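Last updated: Friday, 7:40 pm

We use cookies to remember you're logged in and to count visits. Carry on and we'll assume you don't mind.

Itatari stillwater: is the day ticket worth it now?

marrowspoon
Fished the Itatari on my usual permit in March and had five perch, all of them small enough to be embarrassed for. The day ticket has since gone up and the bottom car park is shut. Is anyone still going, or have we all moved to the Justance reservoir to be ignored by a better class of trout?

tench_denial
Still going. The east bank fishes well before breakfast if you keep off the skyline. Worm under a float, close in. Everybody casts to the middle because it's there.
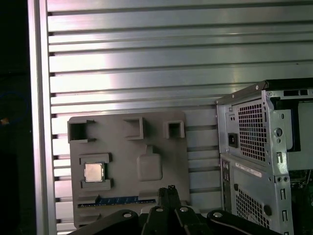
Grey plastic plate mounted on the ribbed metal panel.

marrowspoon
Close in where, though? By the reeds it's mostly weed and one of my floats.

tench_denial
Left of the reeds, past the fallen willow. There's a shelf. I've had perch there of 334 grams, weighed, before anyone starts.

oldreel65
I'll start. 334 grams is not a perch, it's a sandwich. And the shelf silted up two winters ago. Go to Justance, take a boat, fish a slow sinking line along the dam. I paid for my season there and regret nothing except the boat. 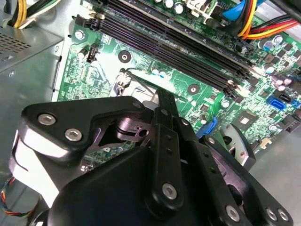 The boat leaks a bit at the back, so take wellies and sit forward. Number 5 is the dry one, but you have to be there when the hut opens, and the same two brothers always are.

Nandini Joseph
I fished the shelf last week and it hasn't silted up. It's shallower by the willow and then drops off nicely. I was using an old Savolainen float rod with 3lb line and lost a decent fish in the roots.

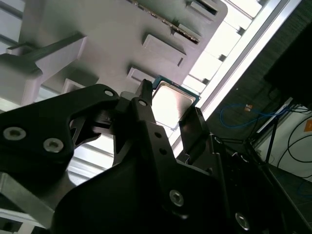
I'd go up to 4lb if I went back. Also the farmer has put a new gate on the lane, so shut it properly, he does watch.

oldreel65
Lost fish are always decent. I stand by the silt.

tench_denial
Have you been since the silt?

oldreel65
I don't need to go back to a restaurant to know it was bad.

marrowspoon
Right, so one vote for the shelf, one for the shelf with stronger line, and one for sinking slowly in a boat. What about Desance? My permit number is 1222 and the card says it covers "associated waters", whatever those are when they're at home.

Nandini Joseph
Desance is on the same card, but only the canal side. The pool is members only.

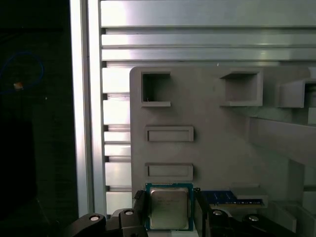

The canal's fine for roach if you can put up with the towpath. Take a short rod or you'll spend the day lifting it over bicycles.

marrowspoon
Shelf it is, Friday, first light, 4lb line. If it's silt I'll bring oldreel65 a bucket of it.

oldreel65
Make it a clean bucket, I'm short of one for the boat.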